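Mondine cloth-handling gripper: open day visits

The Mondine is our two-fingered gripper for household cloths, and of everything we make it is the one people most want to see for themselves. We quite understand. You can read a page like this from top to bottom and still not know how it copes with your own towels, so we open our doors and let you come and watch it at work. You are very welcome to bring a cloth or two from home or from your own workplace — the more awkward the better, as far as we are concerned!

The next open day is on June 22, 2025, at our Hatholm workshop. We shall have the kettle on from 11, the last demonstration begins at 16:00, and there are 30 places, so please do let us know if you are coming and how many of you there will be. Children are welcome with a grown-up.

What you will see

The demonstrations are all about the small jobs that go on in a washroom. Visitors who come to us from guest houses and care homes tell us again and again that these are the jobs that eat up the morning, and a basin with bottles and bits and pieces left round it is a far better test than a bare bench. We like to let people stand close and ask questions as the work goes on, and Kelechi Chukwu, who looks after our open days, is very happy to stop and go over something a second time.

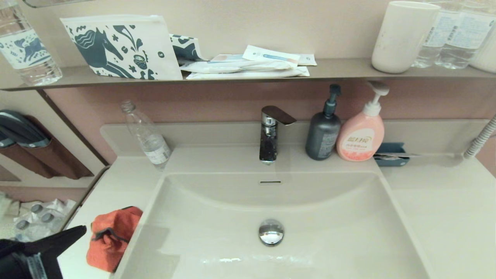 The Mondine at the washbasin, with the orange-red cloth on the countertop.

Basins have taught us a good deal. There is seldom much room between the tap and the wall, and people will keep their soap and hand cream exactly where an arm would like to go, as they have every right to. The Mondine's fingers were kept slim for this kind of work, and the visitors who have wiped down a great many basins in their time are usually the first to notice it.

Picking up soft things

A folded tea towel is a fairly polite object. A thick, shaggy microfibre cloth is quite another matter, and it is the one we are asked about most. It bunches up, it folds over on itself, and it never lies the same way two times running. The bound edge is often a good place to begin, being firmer than the pile, but you will see for yourself on the day that the edge has a way of wandering off underneath. We let the demonstration take as long as it takes, and if a pick needs a second try then you will see the second try as well.
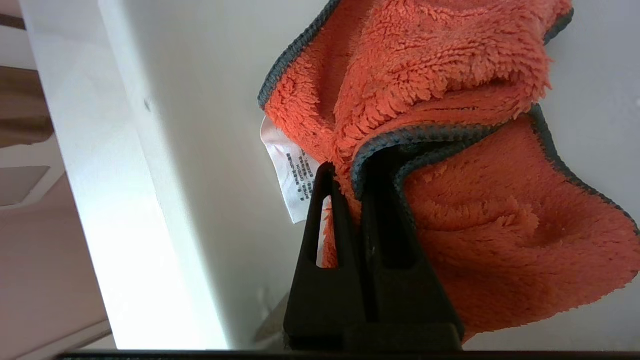

Both fingers at the towel, close to the dark grey binding and the care label.

Do have a look at the labels on anything you plan to bring. We don't mind them at all, and a long one sticking out makes for an interesting pick, but we would ask you to take off pins, brooches and loose hooks before you hand a cloth over.

What comes with the Mondine

Gripper body with 2 black fingers
Spare pair of fingers
Mounting plate and screws
Tenance control box and cable
Printed handbook
A place for you and a colleague at any open day

The arm itself is sold separately. If you already have one and aren't sure whether the mounting plate will fit, send us the make and model and we will look it up for you before you travel.

Finding us and booking

Hatholm is the long brick building behind the Olaniyan yard, and you can park in front of the blue doors. There is a step at the main entrance and a level way in at the side — just ring the bell and one of us will come round. To book, use the visit form on this page or telephone the workshop and ask for Kelechi. If this date doesn't suit, there will be another open day in October, and we can put your name down for it now.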